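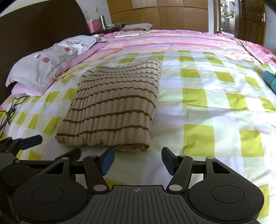 A hand-held gripper and a folded striped knit on a bed. The gripper's two fingers are open.

How Do You Plan a Budget for a Robot?

Maybe your school wants a robot, or your club does. The first thing most people ask is, "How much does the robot cost?" That is a good question, but the price of the machine is only one line on a much longer list.

Carla Hourani plans equipment for a small company called Nulance. The company teaches machines to handle clothes and other things found in a home. Before she buys anything, she makes a list called a budget. A budget shows how much money you have and what you plan to spend it on.

Start with the job

What do you want the machine to do? Write it down in one sentence. "Pick up a folded sweater and put it on a shelf" is a good sentence. "Help around the house" is too big. A shopper can't do much with it.

The job tells you which parts you need. A sweater is soft and changes shape when it is squeezed. A mug is hard and keeps its shape. A gripper that is fine for mugs might be a poor choice for sweaters.

Look at the gripper in the picture. It has two black fingers with a dark blue pad at the tip of each one. Before you pay for a gripper, you need to know how wide it opens, how hard it squeezes, and whether you can buy new pads when the old ones wear out.

Arm or hand-held?

Some grippers are bolted to the end of a robot arm. Others are held by a person. A person using a hand-held gripper can show how a job is done, and a computer can learn from recordings of it. An arm costs much more than a hand-held tool, so some teams buy the hand-held tools first and wait on the arm. Other teams need the arm from the start. It depends on that sentence you wrote down.

The costs people forget

Here is part of a list Carla made one February:

Gripper, hand-held: $500
Spare finger pads and pins: $46
Cables and a storage case: $83
Money set aside for repairs: $500

Add it up and you get $1,129. The gripper is less than half of the total! If Carla had asked only for the price of the gripper, she would have run out of money before she bought a single cable.

The repair money has a name. It is called a reserve. You hope you won't need it, and if there is any left at the end of the year, you can put it toward next year's list.

Buy one, then decide

Gwendolyn Pettigrew runs the workshop at Fusden, where people try out new tools. Her rule is to buy one of something before buying ten. Her team uses the first one for a month and writes down every problem. Was it too heavy? Did the cable get in the way? Did the fingers slip on thick cloth?

Once, the team picked a gripper called the Cindby because it was the cheapest. The pads for it had to be ordered from far away and took six weeks to come. The next one they tried, the Tjoa, cost more, but the shop kept its pads in stock. They bought the Tjoa.

Words to know

Budget: a plan for spending money.
Gripper: the part of a robot, or a tool, that grabs things.
Reserve: money saved for problems.
Spare: an extra part kept for later.

Try it yourself

Pick a chore you do at home, such as folding towels or putting away socks. Write the job in one sentence. Then list everything a machine would need to do it, including the small parts. Ask a grown-up to help you look up prices, add a reserve at the bottom, and find the total.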